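Gronwood Sock Set: read me first

Hello, and thank you for stopping by! Gronwood is a collection of pictures of socks being sorted and paired, put together at Bandotine over one long May and tidied up for sharing on July 23, 2026. It holds 1,816 pictures from 76 sorting sessions, and we've tried to keep the socks as ordinary as the ones in your own drawer.

What counts as a pair

Two socks are a pair when the knit, the colors and the bands all agree. Stripes are a great help, and so are colored heels and toes, like the maroon ones on these long beige ribbed socks.

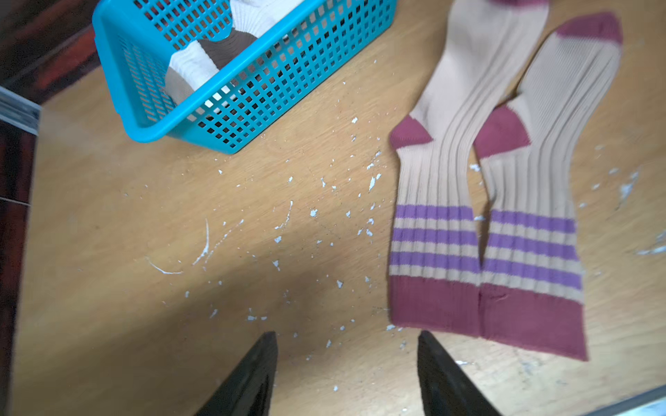
How the labels work

Each sock gets a short plain-language label: main color first, then pattern, then anything special at the cuff, heel or toe. A sock in the basket is labeled too, if enough of it shows through the holes to be sure of the color (if not, we write "sock, unclear" and move on). Argyle took us the longest to agree on, I'll admit. We went back and forth over naming every color in the diamonds, and in the end we settled on the two or three strongest.
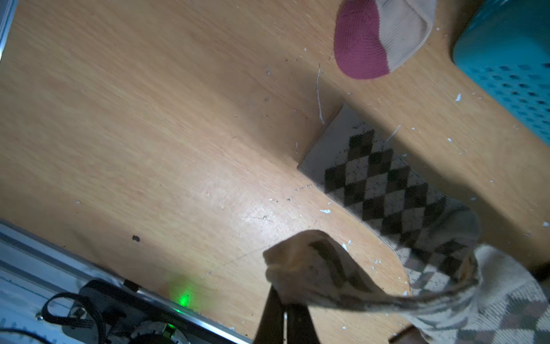 A crumpled sock keeps the same label as a flat one, so please don't read anything about its condition into the wording. Lint and little specks on the wood are left alone and carry no label.

Known gaps

Nine sessions have no pair labels yet. Baby socks are missing altogether, and plain black ones are scarce.

Folder names

Lubis holds the pictures, and Nukden holds the label sheets.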